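Ticket: la regleta de la cocina hace saltar el diferencial
Producto: Jaseo 900
Abierto por: Irina Barbu
Asignado a: Sebastian Iordache
Estado: en espera de repuesto

Irina Barbu, 8:30
El diferencial salta al conectar el hervidor en la toma 4. Con las demás tomas no pasa nada. Ya he cambiado el hervidor por otro y sigue igual.
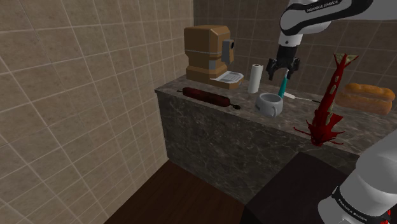
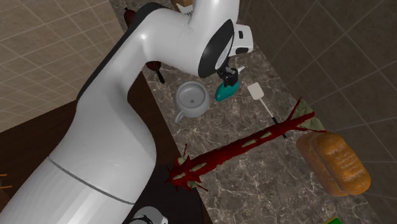
Sebastian Iordache, 9:15
El disparo solo en una toma apunta a una derivación a tierra dentro de la regleta - el cuadro lo descarto de momento. Desenchufa la Jaseo de la pared y déjala así hasta que llegue el recambio. Mantenla también lejos de la encimera de mármol donde está el objeto de color turquesa, que ahí es fácil que le caiga agua. Anota si el diferencial vuelve a saltar sin ella.

Irina Barbu, 16:40
Desconectada desde las 9:30. Siete horas sin ningún disparo. El hervidor funciona bien en la toma del pasillo.

Sebastian Iordache, 17:05
Pedida otra regleta a Grecu. Cuando llegue, Marichka Sirko mide el aislamiento antes de cerrar el ticket.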